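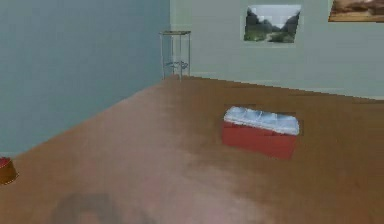

4. Setting up a shelf test

4.1 Before you start

A shelf test in Kadari shows your pack designs to shoppers beside the competition and records which ones they pick up, ignore or mistake for something else. You will need a project with at least one range in it, the artwork for every pack, and a client who has agreed what the question is. Kadari can supply none of these, and the third usually takes longest.

Note: If your range was built in version 3, open it once and save it before going any further. Older ranges keep their prices in a separate file, and shoppers are suspicious of a shelf where everything is free.

4.2 Creating the test

1. Open the project and choose New test from the Shelf menu.
2. Give the test a name. "Final", "Final 2" and "Final really" are all accepted, but you will be searching for this in January.
3. Under Range, tick the packs you want on the shelf. A single bay holds up to 38 packs. Anything over that goes into a second bay, which shoppers have to scroll to reach.
4. Under Rivals, add the competing packs. Use the ones on sale now. The client's memory of what the rivals look like is often several redesigns old and rarely flattering.
5. Choose a shelf layout. Block groups packs by brand, Ribbon runs each brand along a single shelf, and Mixed copies what a shop looks like on a Saturday afternoon.
6. Press Build. The progress bar moves quickly to the end and then stays there for a bit - leave it alone.

Caution: Changing the layout after pressing Build clears all pack positions. There is no undo. There is a warning box, but it looks like all the other warning boxes.

4.3 Choosing your shoppers

1. Open the Panel tab and pick a source. Most accounts will see Sukilach and Own list.
2. Set the sample size. The default is 408, split evenly between the old design and the new one.
3. Add any screening questions, up to a limit of 4. If you need more than that, you may be looking for one particular person and could simply ring them.
4. Tick Exclude trade if you don't want designers and marketing staff in the sample. They have a great many views on kerning.

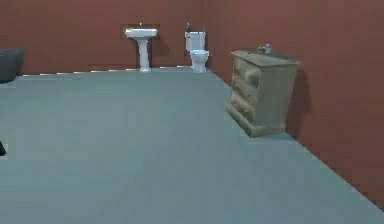

5. Set the viewing time for each shelf. Leave it on Standard unless you have a reason to change it, and write the reason in the Notes box so that your colleagues don't have to guess.
6. Press Save panel.

Note: Own list accepts spreadsheets only. The column headed "Email" must be called exactly that. If it isn't, you will see error 406, which says "Unexpected content" and stops there.

4.4 Doing a dry run

1. Press Preview and take the test yourself on a phone as well as a computer.
2. Check that every pack can be turned round. A pack with no artwork on the back will show plain grey, and shoppers will comment on it at length.
3. Send the preview link to one person outside the project team. The link lets them look but not alter anything, so a client can be sent it safely.
4. Press Clear preview data. Skip this step and your own answers will be counted with everyone else's.

4.5 Going live

Press Launch, then type the project name when asked. Results appear under the Findings tab once both halves of the sample have started to fill. Early figures jump about a good deal, so keep the tab away from anyone with a presentation to write until the status reads Complete.

To stop a test early, choose Pause and then Close. A closed test can't be reopened, though it can be copied, and the copy keeps everything except the shoppers.

Section last revised 3/13/19, Marlies Gasser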